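Giving up the storage unit

Posted Jun 6, 2022

I closed out my storage unit last week. I had kept it since the December before last, when I moved out of a two-bedroom house and into an apartment with one closet. The plan was to keep the unit for a few months while I worked out what would fit. I paid for it a lot longer than that.

The place was on the Bester side of town, behind the tire shop. It was clean and dry and the gate code worked most of the time. I have no complaints about it. The trouble was that I had stopped going. When I finally opened the door in April I could name maybe half of what was in the boxes, and I had packed every one of them myself.

I started with the paper. Old tax folders, appliance manuals, a shoebox of birthday cards, the warranty for a Guvuteck dehumidifier I no longer own. I kept the tax folders that were recent enough to matter and shredded the rest at the library, where they let you do one bag per visit. It took several visits. The cards I went through at the kitchen table over a weekend. I kept a small stack.

Books were next. The used bookstore on Mollotis Street took a few of the cookbooks and none of the novels, and gave me 5 dollars in store credit, which I spent before I left. The novels went to the free shelf at the laundromat. I go past it when I do my sheets, and most of them are gone now.

Kitchen things were harder than I thought they would be. I had a second set of pots, a waffle iron, and a box of canning jars from the one summer I made pickles. In the new kitchen there is one deep drawer and it was already full. I kept the biggest pot and got rid of the smallest one I already had, so the drawer still closes. 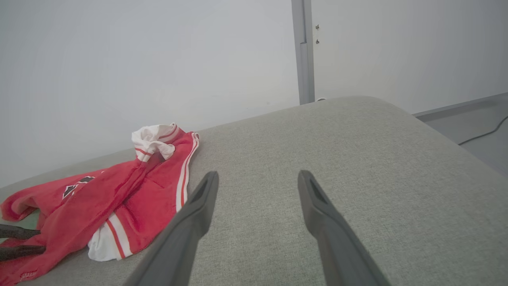

Furniture was what I had been putting off. I had a dresser, a pair of bookcases and a dining table in the unit, and none of them was going to go through the door of the apartment without something else going out. What I have at home is plain, light gray upholstery with a fine weave, and I have come to like that more than the older, heavier pieces I was paying to keep in the dark. The dresser went to a neighbor's daughter. The bookcases I listed online at a low price and they were picked up the same evening. The table took longer. I dropped the price twice, then listed it for free, and a couple with a pickup came and got it on a rainy Saturday. They brought their own blankets and straps, and I was glad, as I had none.

A few things I learned, in case you are at the start of this.

Take the measurements of your rooms with you on your phone. I drove home twice to measure the same wall.

Do not rent a truck until you know what is coming home. I booked one for the last weekend and ended up canceling it. Everything I kept fit in my car.

Read the closing terms on the unit. Mine wanted written notice before the first of the month and the lock taken off by noon on the last day. I sent the notice by email and got a one-word reply, "Ok", so I called to make sure it counted. It did.

Sweep the floor before you go. I had a deposit on mine and they looked.

I added up the last year of rent on the unit and it came to more than 500 dollars, for things I gave away in a few weekends. I would have spent that money on something, I suppose. The monthly payment has been moved over to savings, and the only box I haven't opened yet is in the bottom of the hall closet. It is marked "cords." I will get to it this month.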